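Right, thread time, because three people have asked me how the hedge planting went and I can't type it all out three times.

For anyone new: I work in the office at Seleo (we do flooring, not trees) and every March the firm gives us a paid day out to do something useful outdoors. Last year was litter on the canal. This year somebody upstairs said the word "biodiversity" and off we went to Sterham.

The plan was 200 metres of new hedge along the bottom of the Lirow, the long field that floods. Lucimara Vieira from the parish tree group had it all pegged out with string before we got off the minibus. I have never seen string so straight.

What went in: mostly hawthorn, then blackthorn, hazel, field maple and a bit of dog rose. All bare root, so they look like a bundle of sticks and you spend the first hour convinced you've planted one upside down. (Roland Garside did plant one upside down. He's been told.)

If you've never done it, you don't dig a hole. You push the spade in, rock it back, slide the whip down the slot, pull the spade out and stamp it shut with your heel. Then a cane, then a spiral guard for the rabbits. I got quite quick at it! My heel has not forgiven me.

They go in as a double row, staggered, so it thickens up from the bottom. I'd done ten metres in one neat single line before Lucimara wandered over and very kindly said nothing, just looked at it. So I did those ten metres again. 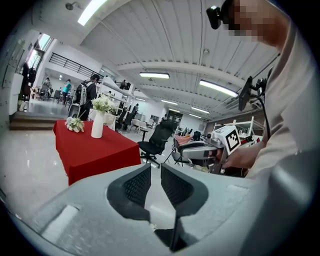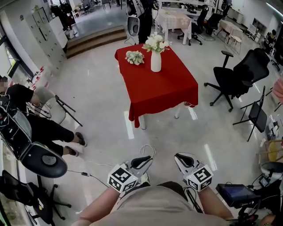
White flowers on the red tablecloth in the second one.

Back to the hedge. Lunch was soup out of the back of Loukia Makris's car and it was the best soup I've had in my life, though I'd have said that about warm gravy by then. The wind comes straight across that field with nothing to stop it. Which I suppose is the point of a hedge.

Someone asked about cost. The whips came through a grant the tree group applied for, and Seleo paid for the canes and guards. Filippos Balaskas let us have the mulch from his yard at Gavalas for nothing and even brought the first load down himself, bless him, then got the trailer stuck in the gateway for most of the afternoon.

And yes, before anyone starts, I did ask about the plastic guards. The group collects them up once the stems are thick enough and uses them again. The ones we had were already on their second hedge and a bit muddy. They've tried cardboard ones too but the wet end of the field turned them to porridge.

What I hadn't thought about is the aftercare. Planting day gets the biscuits and the group photo, but somebody has to keep the grass off the roots for the next couple of summers and water if we get a dry May. I've put my name down for one evening a month. Ka-ming Fu from accounts has too, so that's the lifts sorted.

I'd also like to know how many we lose. Lucimara says you always lose a few and you fill the gaps the following winter. I'm going to walk the row in June and write down the dead ones. Not the upside down one, we fixed that.

Do I think one office in wellies makes up for all the vans we run? No, and I said so on the minibus, and it went a bit quiet. I'd still rather the hedge was there. There was a wren in the brambles at the far end the whole time we were working, shouting at us.

If you're near Sterham and fancy it, there's another stretch to do on the road side before the buds break. Monday mornings, half nine, by the gate. Bring gloves that can take blackthorn. Mine couldn't, and I'm still picking bits out of my thumb.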